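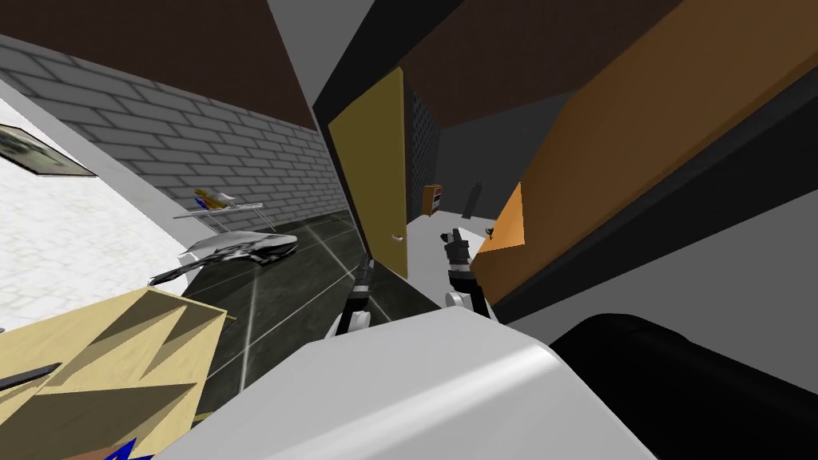 Speaker notes: What does a demonstration teach?
Revmont meetup, 2024-10-15, long version

Opening

Don't start with the door clip. Start with the number. We have 3,000 demonstrations in the Prutico set, every one of them driven by a person with a pair of hand controllers inside a simulated house. Ask the room what they think 3,000 buys. Let them guess. Somebody will say "a robot that can do chores." Leave a gap there.

Then say what I think it buys: a very good record of how a few tired people move their wrists when they can't feel anything.

I'm not here to say teleoperation is useless. I use it most weeks and I'd miss it. My complaint is with the way we talk about it, as if a person showing a task and a robot learning a task were one event with two names.

What the operator knows

The house we use has rooms, doors, shelves, glass furniture, small stuff lying on tables. The operator has a headset, two arms and two grippers. When the head tips, the whole room tips. People who are new to it grab the edge of the real desk they're sitting at. (Pause, this usually gets a laugh. If it doesn't, move on.)

Main point of this section: the operator knows a lot that never gets written to the log. They looked at the door before they moved the base. They remember which room they came from. They read the instruction, disagreed with it a little, and did what they thought was meant. What we store is joint positions, gripper open or closed, camera views, and a line of text somebody typed.

Example to tell. In June we had two operators do the same pickup from the same start. One came in from the side every time. The other backed off, squared up, then went in from the top. Both were marked as successes. The policy trained on both came in at a slant halfway between them and knocked the thing over. Nothing was wrong with either person. Averaging was a bad idea and we did it anyway.

Showing by hand

Next up is kinesthetic teaching, grabbing the arm and walking it through the motion. Sæther (our small arm, for anyone who missed the spring talk) is set up for this. You can feel the weight, you can feel contact, and the paths come out shorter. People love it in demos.

My gripes:
You can only really move one arm well at a time.
Your own body is in the camera views, and the policy will happily learn to look for your elbow.
You can't do it in simulation at all, so none of it mixes cleanly with the 3,000.

Take the elbow question now if someone asks. Otherwise hold it.

The wrist view

Up close, the problem looks a lot smaller than it does from the head camera. You get a tabletop, two fingers, whatever is between them. Operators like this view for the last bit of an approach and I understand why.

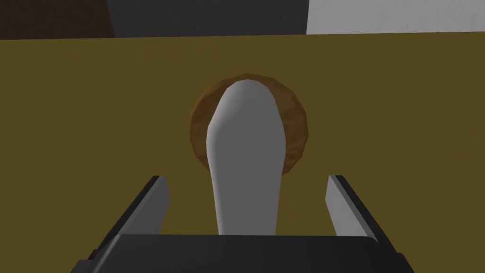

What worries me is how little of the decision is in there. Fingers wide open around something long and gray, a brown disc partly under it. Is the job to take the long thing, or to get it out of the way of the disc? Are we coming in or backing out? The operator knew. A single moment from the wrist doesn't say, and if your policy leans on that view it has to get the answer from history or from the text. Ours leans on it heavily. We checked.

Also say: depth. With flat color and hardly any shadow on the table, I can't judge the gap under an object, and I've been staring at these for two years. I don't see why we expect a network to do it from the same pixels for free.

What we threw out

We went back through the set by hand and dropped 341 demonstrations. Slow slide, let people read it. Reasons, in the order we found them: object already in the goal spot at the start, operator paused long enough to go get coffee, success flag set while the gripper was still closed, instruction naming the wrong object. The last kind bothers me most. The motion is perfect. It just isn't a demonstration of what the label says.

Did dropping them help? On 8 tasks, yes on most, no clear change on the others. I'd like to claim more. Bukeck, our scoring script, was changed halfway through, so please don't quote me on the size of the gain.

Things I'd ask for
Record which operator did it. Keep the failures and label them as failures. Have the operator say out loud what they're about to do and keep the audio. Stop reporting hours collected as if hours were a result.

If time is short, skip straight to the audio point and play the second clip without sound first, then with.

Questions I expect
"Won't more data fix it?" Maybe. More of which kind?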